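로봇 시연회 참관 보고서
과목: 자동화와 사회 (기말 과제 중 현장 조사)
제출일: 2024-03-05

1. 참관 동기

우리 조는 원래 물류 창고를 신청했다가 일정이 맞지 않아 플로라흐(Flollach) 연구동의 공개 시연회로 대상을 바꾸었다. 안내문에는 "가정과 도서관에서 바로 쓸 수 있는 양팔 로봇"이라는 문구가 굵게 적혀 있었다. 솔직히 나는 이 "바로"라는 말 때문에 신청서를 썼다. 수업에서 읽은 자료마다 로봇은 늘 곧 쓸 수 있다고 되어 있었고, 그 "곧"이 언제인지 적힌 자료는 없었다. 그래서 이번 보고서의 질문은 하나로 잡았다. 시연장에서 본 것 가운데 시연장 밖에서도 그대로 통할 것은 무엇인가.

미리 밝혀 두면 나는 기계공학 전공이 아니다. 제어 이론이나 학습 알고리즘에 대한 평가는 이 보고서의 범위가 아니며, 관람객 자리에서 보고 들은 것과 받은 자료만 가지고 썼다. 조원 중에는 나보다 훨씬 긍정적으로 본 사람도 있는데 그 의견은 5장에 따로 넣었다.

2. 시연회의 구성

시연회는 강당 발표, 실험실 견학, 질의응답 순서로 진행되었다. 발표에서는 로봇 제어 소프트웨어 "드위베디(Dwivedi)"와 데이터 정리 도구 "오도린(Odorine)"이 소개되었다. 드위베디는 사람이 조종한 동작을 기록해 두었다가 로봇이 따라 하도록 학습시키는 프로그램이고, 오도린은 그 기록을 작업별로 분류하고 잘못된 기록을 걸러 내는 프로그램이라고 했다. 발표 자료에 따르면 책을 다루는 작업만 해도 기록이 1709건 쌓여 있다.

1709라는 숫자가 화면에 크게 나왔을 때 앞자리에서는 감탄하는 소리가 났다. 나는 이 숫자를 어떻게 받아들여야 할지 잘 모르겠다. 발표 자료 뒤쪽의 작은 표를 보니 그중 379건은 오도린이 걸러 내서 학습에 쓰지 않았다. 제외 기준은 표에 없었다. 파지에 실패한 기록인지, 카메라가 가려진 기록인지, 조종하는 사람이 중간에 그만둔 기록인지에 따라 의미가 전혀 달라질 텐데 발표에서는 "품질 관리"라는 한마디로 넘어갔다. 나중에 질문했더니 여러 사유가 섞여 있다는 답을 들었다.

실험실 견학은 조별로 나누어 들어갔고, 우리 차례는 뒤쪽이었다. 기다리는 동안 복도 벽의 포스터를 읽었는데 2장짜리 포스터 모두 성공한 동작의 연속 사진만 실려 있었다.

3. 실험실 견학: 책 정리 작업

견학에서 가장 오래 본 것은 책을 다루는 작업대였다. 진행자는 이 작업을 "도서관 자동화의 첫걸음"이라고 불렀다. 책은 표지가 휘고 낱장이 벌어지며 크기도 제각각이라 상자보다 다루기 어렵다는 설명이 있었고, 이 부분은 나도 설득력이 있다고 생각한다. 상자는 어디를 잡아도 상자지만 종이 표지 책은 모서리를 잡는 순간 모양이 바뀐다. 손목에 카메라를 단 것도 그 때문이라고 했다. 위에서 내려다보는 카메라만으로는 손가락이 책의 어느 부분에 닿는지 알기 어렵다는 것이다.

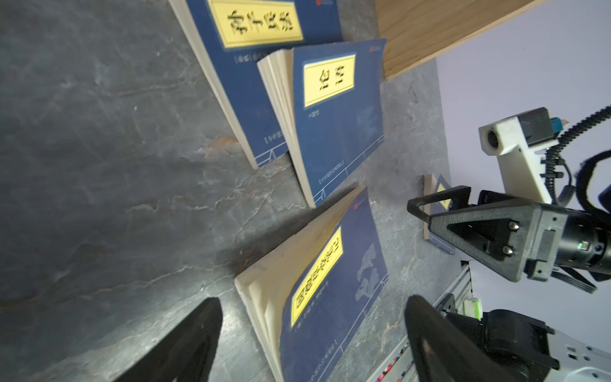 그림 1. 책 정리 작업대의 손목 카메라 화면. 파란 표지의 책 세 권과 오른쪽에서 들어온 다른 팔의 두 손가락 그리퍼.

그림 1을 보면서 든 생각을 적는다. 우선 책이 세 권뿐이고 모두 비슷한 파란 표지에 노란 제목 칸이 있다. 가운데 책의 제목은 論語의 간체자 표기인 论语로 읽히고, 그 위의 책은 孙子兵法(손자병법)인 듯하다. 앞의 설명에서는 책의 크기와 모양이 제각각이라 어렵다고 했는데 정작 올려놓은 책은 한 벌처럼 닮았다. 표지가 다른 책을 섞었을 때도 잘되는지 물었더니 그런 실험은 다음 단계라고 했다.

다음으로 가장 가까운 책은 표지가 말려 올라가 있고 책장이 부채처럼 펼쳐져 있다. 나는 이런 상태야말로 도서관에서 실제로 만나는 어려움이라고 생각한다. 벌어진 책장 사이로 손가락이 들어가면 몇 장만 집은 채 들어 올릴 수도 있기 때문이다. 그런데 배포 자료의 성공 기준은 "책이 목표 위치에 놓임"이 전부였다. 책장이 접히거나 표지에 자국이 남아도 목표 위치에만 있으면 성공이라는 뜻이 된다. 사서가 이 기준을 받아들일지 의문이다.

제목을 읽는 문제도 있다. 같은 화면에서 맨 아래 책의 제목은 글자가 흐려서 나는 읽지 못했다. 물론 사람 눈으로 한 장면만 본 것이고 로봇은 여러 순간의 화면을 함께 쓴다고 하니 이것만으로 결론을 낼 수는 없다. 다만 책을 집는 것과 책을 분류하는 것은 다른 일인데 "책 정리"라는 말 하나로 둘을 묶어서 소개한 점은 지적하고 싶다. 이날의 시연은 앞의 것에 관한 것이었다.

4. 숫자로 본 결과와 의문점

배포 자료에 실린 평가 결과를 옮긴다.

평가 횟수: 102회
성공: 74회
성공 기준: 책이 목표 위치에 놓임
평가 장소: 학습 기록을 모은 작업대와 동일

계산하면 성공률은 72.5퍼센트가 조금 넘는다. 발표에서는 "네 번 중 세 번 가까이"라고 표현했다. 틀린 말은 아니지만 뒤집어 말하면 네 번에 한 번 넘게 실패한다는 뜻이다. 하루에 반납되는 책이 몇백 권인 도서관이라면 실패한 책을 수습하는 사람이 옆에 계속 있어야 한다. 그 인력을 비용에 넣었느냐는 질문에는 비용 분석은 연구 범위가 아니라는 답이 돌아왔다.

더 마음에 걸리는 것은 마지막 줄이다. 평가를 한 작업대가 학습 기록을 모은 작업대와 같다. 같은 책상, 같은 벽, 같은 조명이라면 로봇이 책을 다루는 법을 배웠는지 그 책상을 외웠는지 구별하기 어렵다. 우리 수업 6주차에 다룬 "시험 조건과 사용 조건의 차이"가 바로 이 이야기였다. 협력 기관인 베토지츠(Wetositz)에서 9월에 다른 작업대로 같은 평가를 할 계획이라고 하니 그 결과가 나와야 제대로 말할 수 있을 것 같다.

속도에 관한 수치는 자료에 없었다. 강당에서 튼 영상에는 오른쪽 아래에 배속 표시가 작게 붙어 있었는데, 내 자리에서는 몇 배속인지 보이지 않았다. 질의응답 때 물어보려 했으나 시간이 끝났다.

5. 조원들의 다른 의견

조원 한 명은 내 평가가 지나치게 박하다고 했다. 몇 년 전만 해도 이런 로봇은 딱딱한 블록을 옮기는 것이 고작이었고, 휘어지는 종이책을 다룬다는 것만으로도 큰 발전이라는 의견이다. 또 실패 횟수를 자료에 그대로 실은 것은 정직한 태도라고 했다. 두 번째 지적은 나도 인정한다. 성공률만 크게 쓰고 평가 횟수를 빼는 자료도 많은데 이곳은 둘 다 적었다.

다른 조원은 도서관보다 가정에서의 쓰임에 관심이 있었다. 거동이 불편한 사람에게 책 한 권을 건네주는 일이라면 속도가 느려도 되고 하루에 몇 번만 성공해도 의미가 있다는 것이다. 나는 이 의견이 안내문의 "도서관" 문구보다 현실에 가깝다고 본다. 다만 그 경우에는 사람 가까이에서 움직이는 팔의 안전이 문제가 되는데, 안전에 관한 내용은 발표와 자료 어디에도 없었다.

6. 정리

안내문의 "바로 쓸 수 있는"이라는 표현은 이번에 받은 자료로는 뒷받침되지 않는다. 확인된 것은 정해진 작업대에서 책을 목표 위치로 옮기는 평가가 102회 중 74회 성공했다는 것까지다. 379건의 제외 기준, 다른 환경에서의 결과, 작업 속도, 책의 손상 여부는 확인하지 못했다.

다음에 같은 시연회를 참관하는 조가 있다면 질문을 미리 종이에 써서 제출할 것을 권한다. 현장에서 손을 드는 방식으로는 우리 조도 질문을 절반밖에 하지 못했다. 배포 자료 사본은 과목 게시판에 올려 두었고, 베토지츠의 평가 결과가 공개되면 같은 글에 덧붙일 예정이다.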